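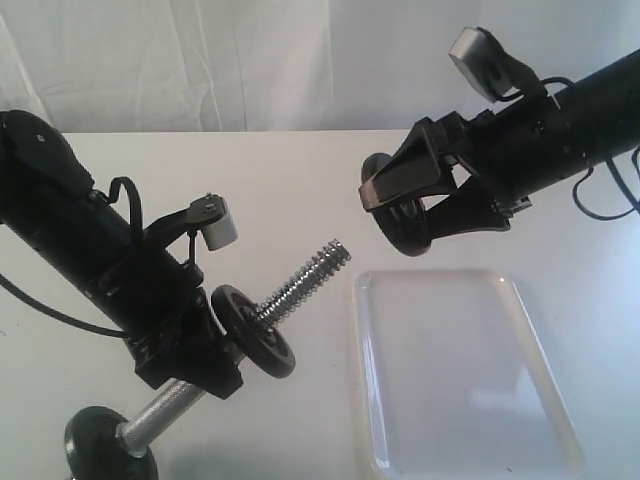 Maren Hollick
Equipment technician, Rumham workshop

Notebook, October
Adjustable dumbbell, threaded ends and plate fit
Started 9:20 a.m.

Carried over from the previous entry: the Filtton gym set, complaint of plates ticking during use and collars backing off. Ticking is a fit problem at the plate bore or a collar that has lost its bite. Treating them as separate faults until shown otherwise.

Working on the white table with the cloth up behind it. Black plates and chrome both show up well against white, and grit off the threads can be seen when it lands. Wipe the table between bars or you will be inspecting the last bar's dirt.

Collar off at the upper end for all of the thread work. With the plate on and the collar off, the plate can slide off the end if that end is tipped down. Keep the open end high or level. Do not carry a bar this way between benches. If it has to go to the other room, put the collar back on, even for a short trip.

Thread cleaning

Dry brush first, nylon, turning the bar against the brush so the bristles follow the groove. Then a rag with a little solvent pulled around the thread like a shoe lace. Then dry rag. Brass brush only where there is rust, and light pressure, as it will mark the plating. No wire wheel on any of these. The last person to use the wheel on a chrome end took the crests off and the collar has rattled ever since. That bar is in the scrap bin and should stay there.

What came off was mostly black paste: old grease, chalk, and paint from the plate bores. The paste packs at the root of the thread nearest the plate, where the collar normally stops. It lets the collar feel tight before it has reached the plate. I think this explains a good part of the backing-off complaint. A collar seated on paste will loosen as soon as the paste moves.

Collar travel after cleaning: 15 full turns from first engagement to contact with the plate, by hand, no tight spots. Before cleaning it stopped short of the plate and needed a wrench to go further. I did not record the turns before cleaning and should have.

Plate fit

Bore of the plate is painted inside. Paint is chipped at the outer lip and built up on the other side, so the plate sits with a slight tilt until the collar pulls it square. Scraped the buildup with a plastic scraper, no abrasive. Plate now slides onto the bar without having to be rocked. A little side play remains. Left as is. Taking it out would mean a sleeve, and a sleeve in a plate that people change by hand will be lost inside a month.

Check the inner stop as well. The plate has to sit flat against it. If there is a burr on the stop, the plate will rock however well the collar is done up. Run a fingertip around it, then a rag; the rag catches on burrs a finger will miss.
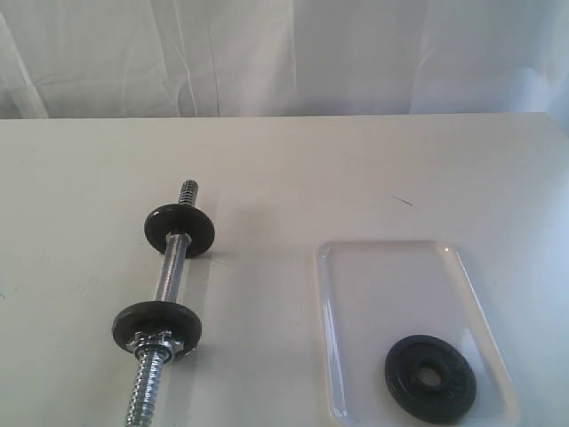 Chrome bar on the table, plate seated, short threaded section projecting past it.

Bar laid flat, plates on. Things to look at in this position: whether the plate sits snug and square to the bar, how much thread stands beyond it, and whether the grip shows any bend. For bend, roll the bare bar on the flat table and watch the gap under the middle. Do not judge it by eye with the plates on. Reflections in the chrome curve and make a straight bar look bent, and I have been fooled by this more than once.

Marks on the tabletop: faint smudges and specks, plus one small thin dark mark toward the right. I have not established if it is a scratch or a hair. If it wipes off, ignore this line. If it is a scratch, someone is setting plates down on edge. Lay the mat first.

Grease

The Lustlow sheet gives a relubrication interval of 3,000 collar changes for dry-film and 1,000 for light grease. I doubt either applies in a room with chalk in the air. Grease holds chalk and makes the same paste I spent the morning removing. Going with dry-film on the threads and nothing at all on the bore. Apply thin, let it flash off, wipe the crests. None on the grip. If any gets on the grip, degrease the whole grip and not just the spot.

Rubber rings

The collars from Lungu come with a rubber ring in the face. On the Filtton set the rings are hard and shiny, and a hard ring gives no grip against the plate. Replacement is quick: pick the old one out with a blunt hook, clean the seat, press the new one in dry. Ring size to order is 40 mm outside diameter. Check a sample against the seat before ordering for the whole set. Their catalog drawing and their parts list do not agree.

Order of work for the rest of the set

Collar off, plate off, brush, solvent rag, dry rag.
Scrape bore if painted up. Check inner stop.
Roll bar for bend.
Dry-film on thread, wipe crests.
New ring in collar.
Plate on, collar on by hand until it contacts, then a quarter turn more. No wrench.
Shake test, both ends. Listen for the tick.

Do one end completely before opening the other. Collars go back on the end they came from, and a dab of paint marker on the bar end and collar keeps this straight.

Open items

Rings not in stock, so the quarter turn figure is a guess based on the old rings. Recheck with new.
Solvent can is nearly empty.
Side play at the plate bore: ask Filtton if they hear ticking only on fast lifts. If so it may be the bore after all and not the collar.
Paint marker is drying out, the lid was left off again.

Stopped 12:45 p.m. Bars back in the rack with collars on, old rings bagged and labeled in the drawer under the vise.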